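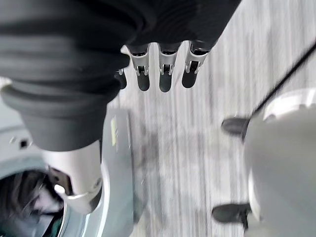 Genalyn Agbayani wrote in to ask whether the Giltwood shelf kit is worth $265 when you still have to put the whole thing together yourself, and would I please be blunt about it. Well, Genalyn, I'll try, though blunt has never come easily to me!

I bought mine in June, in the gray, after going back and forth on it for far too long (the white looked nice too, but I have a grandson and he has markers). The long panels are the best part of the kit. They're flat and true, the edges have a little bevel so they don't bite your palms when you carry them, and the color is a soft, quiet gray that gets along with just about any wall. Lay them on the floor first and leave yourself plenty of room, more than you think, since the finished shelf stands 80 inches tall and you'll be building it on its back.

The instructions are another story. Step six shows the side panel upside down, and I had eleven screws in before I noticed, so out they all came again. The screws themselves are fine, but the little wrench in the bag is miserable on the knuckles. Use your own if you have one. I started after breakfast and was sweeping up by half past two, with a good long lunch in the middle.

Once it's up, it's lovely and steady. I've loaded the bottom two shelves with cookbooks and my mother's big dictionary and haven't seen any sag so far. The back board is thinner than I'd like for the price, and I do wish they'd put a spare shelf pin or two in the bag.

So yes, I'd buy it again, Genalyn, though I'd wait for a sale and borrow a decent screwdriver. Four stars from me.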